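Notes on Keeping a Household Recipe Archive

May 27, 2025

Readers of this blog have asked on several occasions how the family recipe collection is organized, and whether the method could be used in another household. The present entry sets out the current arrangement. It replaces the shorter account posted last November, which described a system that has since been abandoned.

The collection came to me from my uncle, Deok-su Lim, who baked for a living in Jandmont and kept his working notes on index cards. There were 1,363 cards when the boxes arrived. A good number are duplicates, and several are not recipes at all but supplier prices, oven temperatures and the telephone number of a man who repaired mixers. All of them have been kept. The original order has also been kept, although it follows no principle I have been able to identify.

Each card is given a number in soft pencil on the back, in the upper left corner. The number is entered in a bound ledger together with the title as written, the language, and any date. Titles are not corrected. Where my uncle wrote "the good sponge," the ledger says "the good sponge," and a second column gives a plain description for those who did not know him. At present 389 cards have been entered in full.

Cards with grease stains are stored in paper sleeves, one card to a sleeve. Plastic sleeves were used in the first year and are not recommended, as two of the older cards lifted ink onto the inner surface. The sleeves stand upright in shoe boxes on a closet shelf away from the kitchen wall. Requests to consult the cards while cooking are declined. A typed copy is supplied instead, and the typed copy may be spilled on freely.

The matter of measurements deserves separate mention. My uncle worked in bakery quantities, and a recipe for sweet rolls may begin with 7 pounds of flour. Dividing such a recipe is simple on paper, but baking times and yeast do not follow the arithmetic. For this reason no reduced version is added to the ledger until it has been baked twice in a home oven and the result written down, including poor results. The walnut loaf remains under review - its center has yet to set on the schedule given.

My cousin, Deok-su Yeon, holds a further group of cards from the shop on Seo Street. We have agreed that these will stay with him and that he will send copies. His numbering will begin with the letter Y so that the two groups are never confused. Relatives who hold single cards are asked to copy both sides, as the backs often carry changes made in later years.

Corrections to the published recipes are welcome and will be noted at the foot of the relevant entry.
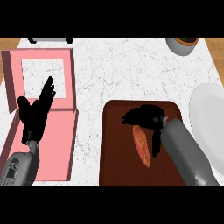 Letters concerning the walnut loaf should state the size of the pan and the oven setting used. Replies will be sent once the next batch of cards has been entered.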